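Putting Away the Winter Knits

Each May this household retires its woolens for the season, and readers of this blog have asked that the procedure be set down in one place. It applies to socks, hats and small knit garments. Coats are handled separately and will be addressed in a later post.

Sorting is carried out on the bed. The pink rose sheet with the pale blue border remains in use for this purpose, and white knits are easy to find against it. Ribbed pieces are placed flat, one at a time, and folded once along the columns of the stitch.
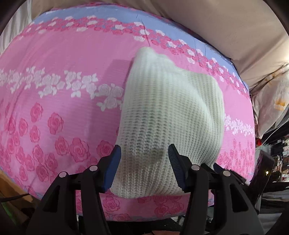

Any piece with a worn heel or a pulled thread is set aside for mending. My neighbor Adel Kabbaj recommends washing at 30 degrees before storage, and I have adopted that practice — with the exception of the older sweaters from Dalach, which are washed by hand in cool water.

Striped garments require more attention. The red, navy and cream knit is kept apart from the plain white items until everything has been checked, as I do not wish to fold a stray sock into it and lose it until the fall.

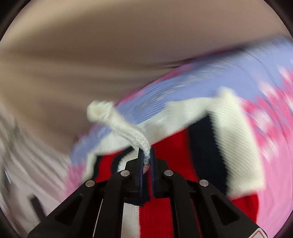

Storage

Folded knits are placed in cotton bags, heavier pieces at the bottom. The bags go on the upper closet shelf, where they remain until the first cold week. Mending is to be completed before the bags are closed.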